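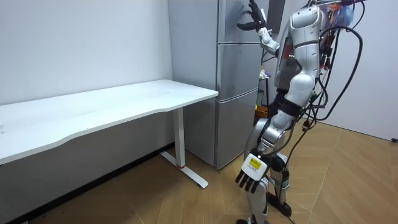

Viernes, cuaderno del banco 2. Comparación de manos y controladores en la tarea de la nevera

Presentes: Karla Tovar, Somtochukwu Edet y yo (Rocío Taipe). Consuelo Espinoza por la tarde, a partir de las cuatro y media.

Objetivo del día: decidir si nos quedamos con la mano Agudelo o volvemos a la Gritwood para abrir la puerta superior y los dos cajones. De paso, ver si el controlador de impedancia nuevo de Somto aguanta el contacto con la puerta sin empezar a vibrar.

Montaje. El humanoide frente a la nevera, colgado del arnés, con los cables por detrás. Cámara fija, no se ha tocado la calibración desde el miércoles. El brazo alto hace el contacto con la puerta de arriba; el otro se queda abajo en reposo con los dedos apuntando al suelo. Karla propuso subirlo un poco para tener mejor margen con el cajón intermedio, pero preferimos no cambiar dos cosas a la vez. Queda para la próxima.

Mano Agudelo, mañana

Empezamos por el contacto simple: acercar, apoyar las yemas en la parte alta de la puerta, mantener, retirar. Sin tirar de nada. Rigidez cartesiana a 600 N/m, que es lo que teníamos por defecto. A 600 se oye el golpe al llegar y el pulgar rebota. Lo repetimos bajando la velocidad de aproximación y mejora algo, pero sigue el rebote.

Bajamos a 300 N/m. Mucho mejor. La mano se queda apoyada y los dedos se reparten solos. A cambio la posición final se va hacia abajo, calculo que aproximadamente 4 mm medidos con la regla en la puerta. Para apoyar da igual, para enganchar el borde no.

Problema con el dedo índice: a ratos llega tarde respecto a los demás. Al principio lo achaqué al controlador. Somto miró los registros y la consigna sale a tiempo en los cinco dedos, así que es mecánico o del driver de la mano. Desmontamos la tapa, reapretamos el conector y el retardo bajó, aunque no desapareció del todo. Apuntado en la hoja de incidencias con el número 34.

Enganche del borde de la puerta superior: con 300 N/m falla más de lo que acierta. Los dedos resbalan sobre el frontal antes de doblar la esquina. Con una rigidez mixta (blanda en la dirección de la puerta, dura en las otras dos) engancha casi siempre. Somto guarda esta configuración como «borde_b». La de «borde_a» borrarla, tiene los signos cambiados en el eje Z.

Ojo con las huellas. El frontal se marca y hay que limpiarlo antes de cada serie, con el paño seco y sin spray. La semana pasada el spray nos cambió el rozamiento y perdimos media tarde buscando el fallo en el software.

Mano Gritwood, tarde

Cambio de mano en veinte minutos, contando la recalibración del cero de fuerza. La Gritwood pesa más y se nota en la muñeca: la compensación de gravedad seguía con la masa de la otra y el brazo se hundía al soltar el freno. Corregido en el archivo de configuración. Que quien cambie la mano lo compruebe SIEMPRE antes de habilitar par.

Contacto simple: muy limpio, incluso a 600. Las yemas son más blandas y absorben el golpe. Enganche del borde: peor que la Agudelo con cualquier rigidez. La última falange es demasiado gruesa y no entra bien. Consuelo probó a entrar con dos dedos y el resto recogidos; sale, pero la trayectoria es lenta y en una de las repeticiones el meñique se quedó tocando la puerta y la empujó hacia el lado que no era.

Cajones: solo probamos el intermedio y solo con la Gritwood. Abre bien si la muñeca llega horizontal. Si llega inclinada se cruza y el controlador corta por exceso de fuerza lateral. El corte funcionó las dos veces. El cajón de abajo ni lo intentamos, con las piernas en esa postura no me fío del alcance.

Controlador

El de Somto va mejor que el de Stilerbridge en contacto, sin discusión por mi parte. En espacio libre los veo iguales. Una cosa que no me gusta: al pasar de libre a contacto hay un pequeño escalón en el par del codo. Se ve claro en la gráfica y en el brazo casi no se aprecia. Él cree que es el filtro. Lo mira el lunes.

Decisión provisional: Agudelo para la puerta, con «borde_b». Los cajones, sin decidir hasta probarlos con las dos.

Pendiente
Preguntar a Groltcombe por yemas de recambio para la Agudelo, a ser posible de las blandas.
Incidencia 34: intercambiar el índice con el de la mano de repuesto y repetir (Karla).
Cajón intermedio con la Agudelo.
Recoger mejor los cables por detrás de la cadera antes de probar nada agachado.
Pasarle los registros a Socorro Ccori, carpeta de junio, con el nombre de la mano en el fichero.

Apagado a las siete y diez. El robot se queda en el arnés con los frenos puestos y la Gritwood montada.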